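Section 3: Setting Up the Sorting Bins

1. Clear the tabletop and wipe it down. Choose two see-through plastic bins from the Tresto kit.

2. Set the bins toward the back of the table with a gap between them. Keep the front half free for loose caps.

3. Place the capped bottles in the left bin.

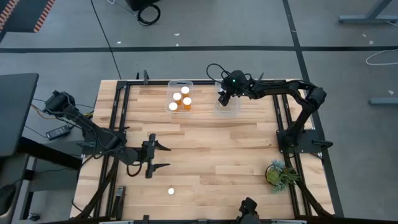
Fig. 8. Orange bottles with white caps in the left bin.

Note: A potted plant may stay on the table if it is clear of the bins.

4. Check each loose cap before use. Look at the rim – the fine ridges should run evenly, with no cracks.

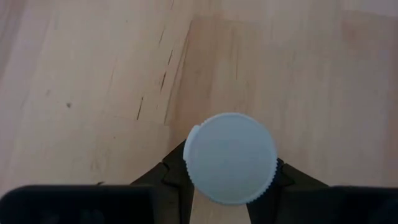 Set any cracked cap aside and replace it with part 429. Do not force a cap that will not turn.

CAUTION: Keep medicine and caps out of the reach of children.

5. Before moving on to Section 4, look across the table at bin height. Both bins should sit flat.
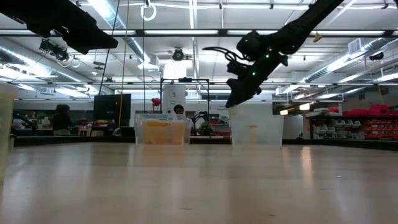

If a bin rocks, turn it over and check the base for grit. Wipe it with a dry cloth – no solvents – and set it back in place.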